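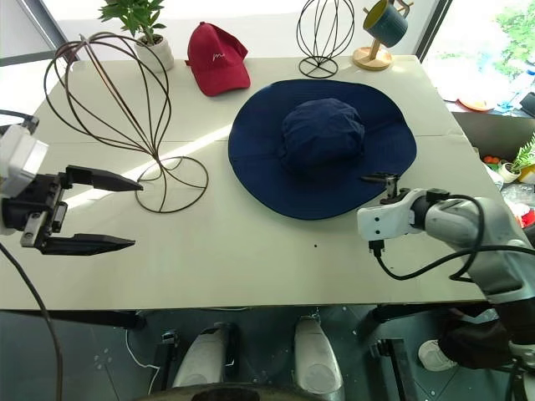
Grasp planners that work from a depth image tend to do badly on soft goods, and this page goes through the setup we use in Boma to get a usable grasp on a brim. You need a calibrated head camera, a depth stream that lines up with it, and a two-finger gripper on at least one arm. The navy bucket hat is the object to pick and the larger wire stand on the left is where it should go. The red cap stays on the table as a distractor, and so does the mug tree. All the settings below go in one file, grasp.yaml, unless the step says otherwise.

Step 1. Fit the table plane

Start the perception node and let it run until the plane estimate stops moving. Set plane_frames to 18. Fewer than that and the plane tilts whenever direct sun falls on a white surface, as the depth values in the bright area get noisy. Save the plane with the save_plane service and check that the normal points up in the base frame. If it points down, swap the sign in the file. Do not fix it in code.

Step 2. Segment the hat

The stock Cunitz segmenter gives one mask per object. For a hat we want two, crown and brim. Turn on split_by_height and set the cut at 17 mm above the plane. Points above the cut go to the crown and points below it go to the brim. On a flat, floppy brim this works well. On a stiff straw hat it does not, and you will have to draw the split by hand.

Look at the brim mask in the viewer before going on. It should be a ring, more or less uneven, with no holes larger than a fingertip. A shadow from a wire stand can leave a dark line across the mask if it falls on the hat. Raise close_kernel by one until the line goes away.

Step 3. Pick the edge point

The planner samples points along the outer edge of the brim mask and scores each one. Three terms matter: distance from the gripper, distance from other objects, and how flat the cloth is near the point. Set num_samples to 900. Jabari Swai tried larger numbers in May and got the same top candidate nearly every time, with a longer wait.

The score file should list the near side of the brim first if you are using the right arm. If the far side wins, the weight on distance is too low.

Step 4. Approach

Approach low and from the side, with one finger under the cloth and one above. The lower finger has to slide between fabric and table, so the last part of the move runs in force mode. Cap the downward force at 2 N. Leave the left arm parked with its jaws open and add it to the collision scene as a fixed body, or the planner will assume that space is free.

Cables are not in the robot model. We add a padded capsule along each forearm to stand in for them - crude, but it stops the arm from choosing wrist turns that pull on the loop.

Step 5. Lift and place

Lift straight up for 18 cm, then pause for one second to let the brim stop swinging. Re-run the segmenter on the held hat. Wire stands are hard to see in depth, so we do not detect them. We load the stand's pose from stands.yaml and correct it with the base ring, the only part that gives steady points. Lower the crown over the top of the cage and open the gripper.

Known problems

If the log says "edge lost" after force mode starts, the finger pushed the brim away. Lower the approach speed first, then the force cap.

If the red cap is picked up by the brim segmenter, check the class filter. Hipólito Acuña added one for billed caps and it is off by default.

Last edited 2 Jan 2020. Works with Boma and the current Cunitz release.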